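Three weeks behind on Zeltberg and I've caught up in one go

So I had Thursday evening to myself and did what any sensible adult would do, which is watch four episodes of Zeltberg back to back with a bowl of pasta on my knee. If you haven't got as far as the hotel fire, stop reading now!

I'd been going off it a bit, I'll admit. The whole business with Clenalent wanting to buy the harbour dragged on for most of the autumn, and I never really understood who owned what (does anyone?). But then Tsao comes back from Sudum with that suitcase and suddenly I'm sitting up properly again. I said out loud "he knows about the letters" and I was right — he'd known since the wedding.

My only real grumble is Marta. She's been in it for 322 episodes and they've given her nothing but a till to stand behind since the spring. Then she gets one decent scene, the one on the stairs with her brother, and she's better than the lot of them. Give that woman a storyline. Give her an affair, give her a long-lost twin, I don't mind.

Zofia Jasińska reckons Tsao started the fire himself for the insurance. She's been watching since episode one and is usually right about these things, but I can't see it. He was on the ferry, we saw him on the ferry! Unless that was the night before, in which case I take it all back. My money's on the lawyer. Nobody carries that many matches around in November.

There are 13 episodes left before the winter break and I've promised to watch them at the normal speed, one a night, like a grown-up. We'll see how that goes. If you've got a theory about the second set of keys, put it in the comments, and please mark your spoilers this time — you know who you are.

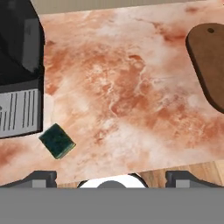

Worktop in swirly pinkish-orange marble. I could look at it all day.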